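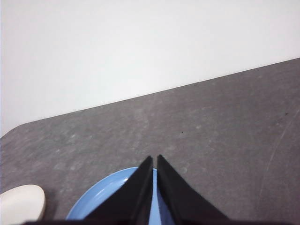
# Clondau table-setting set

Plates and bowls on a grey tabletop, put down, picked up, stacked and unstacked. It's a small, plain collection and I'm very fond of it! If you care about how crockery gets from a pile to a laid table (and back again), I hope you'll find plenty to like.

## What's in it

- 221 short clips of plates and bowls being handled
- 2 colours of crockery, white and light blue
- stills pulled from the clips, in `stills/`
- a notes file for each clip, in `notes/`

Everything happens on the same grey table against a white wall. We love that table. It has scuffs and pale flecks all over, and they make handy landmarks when you're trying to work out how far a plate has moved.

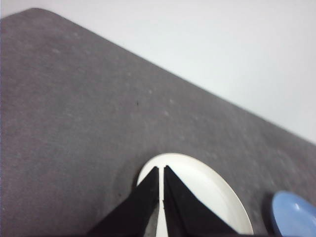

The notes use everyday words: *plate*, *bowl*, *rim*, *stack*, *set down*. Please keep to these if you add your own. Agnese Ķēniņš wrote most of them and has a lovely way of being brief, so have a read of hers first.

## Getting started

1. Unzip `daza-tables.zip` somewhere with a bit of room.
2. Open `index.csv`. Each row is one clip, with its colours and its finishing layout.
3. Start with the first 10 rows, which cover the simple moves.

The `layout` column takes `single`, `side_by_side` or `stacked`. A bowl sitting inside a plate counts as `stacked`. A bowl held over a plate doesn't – wait until it's been let go.

## Things to watch for

White crockery can go very bright, especially when it's moving, and you may lose the inside of a bowl completely. The blue is much kinder and often shows the fine rings inside the rim.
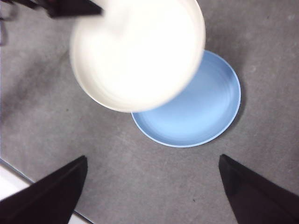

*Last changed: December*

Plates near the bottom of a picture are often only half visible. Label them anyway, and put `partial` in the last column.

## Still to do

- Merge the 2 spellings of "grey" in the older notes (sorry, Bijan Pakzad, I know you've asked)
- Add the Ikance bowls, which are deeper and stack beautifully
- Check the stacked layouts against the Grillik naming list

Fixes and extra notes are very welcome. Open an issue with the clip number in the title.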